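Small keyboards find a new home at the Storkcombe music room

STORKCOMBE, July 6, 2024 – If you have a toy keyboard at the back of a closet, the kind with short keys and a row of buttons that play a bossa nova whether you want one or not, the music room on Kavitz Street would very much like to hear from you.

The room, which opened last October above the old seed store, has started a lending shelf for small electronic keyboards, and in its first weeks it has gathered 40 of them. They come from attics, yard sales and grandparents, and they go out again to families who would like a child (or a grown-up, there is no age limit at all) to try out a few tunes before anyone starts talking about lessons or a piano in the living room.

Oğuzhan Duman, who taught music in Vimbridge for many years before he moved here, came up with the shelf after a neighbor asked him what she ought to buy for her grandson. He told her not to buy anything yet, went home, and came back with a little keyboard that had been sitting in his own hallway.

"She had it for the whole summer, and by the end of it the boy could play three songs and his grandmother could play four," Duman said. "I thought, well, there must be a lot of these sitting around town with nothing to do, and there must be a lot of people who would like to borrow one."

Borrowing is free and works much the way it does at the library. You fill out a card, take a keyboard home for up to 2 months, and bring it back when you are done. Batteries are not included, though most of the keyboards will also run from a wall adapter, and there is a big tin of odd adapters by the door that visitors are welcome to dig through.

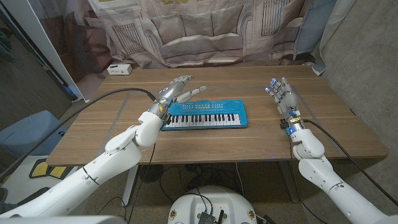
A small turquoise keyboard on a wood-grain table, with its buttons set in three clusters above the keys.

Every keyboard that comes in gets a good going over first. The keys are wiped down, the battery contacts are cleaned, and each note is played from the bottom to the top to find the ones that stick. Duman likes to write the results on a paper tag and tie it to the instrument, so a family knows before they leave that the second-highest C is a bit slow or that the drum button needs a firm thumb. He is quite fond of the ones with problems, and says a child who learns on a keyboard with a lazy note will forgive any piano later on.

The town has been generous with money as well as keyboards. Işık, the bakery on the corner, put a jar next to the register in the spring and raised $600, which paid for shelving, a set of small screwdrivers and a great many cotton swabs. The music room hopes to reach $1000 by the fall, enough to add some headphones for families in apartments, who have asked for them more than anything else. (Parents of early risers have asked too.)

There is also a beginners' hour each week, held right after the bakery closes, where people can sit down with a borrowed keyboard and work through a first tune together. It is a cheerful, rather noisy hour. The room has plenty of songbooks to share, most of them given by the Vimbridge school when it cleared out its storage, and the large-print ones tend to go first, so it is worth coming a little early if you would like one of those.

Donations are welcome whenever the door is open. Keyboards of any size up to the length of a kitchen counter can be taken, working or not, and if you still have the booklet that came with yours, please bring it along, even if the cover is gone. Full-size pianos and organs cannot be accepted, as the stairs are narrow and have a turn in the middle.

Anyone who would like to borrow a keyboard can stop by the music room or leave a name at the bakery counter.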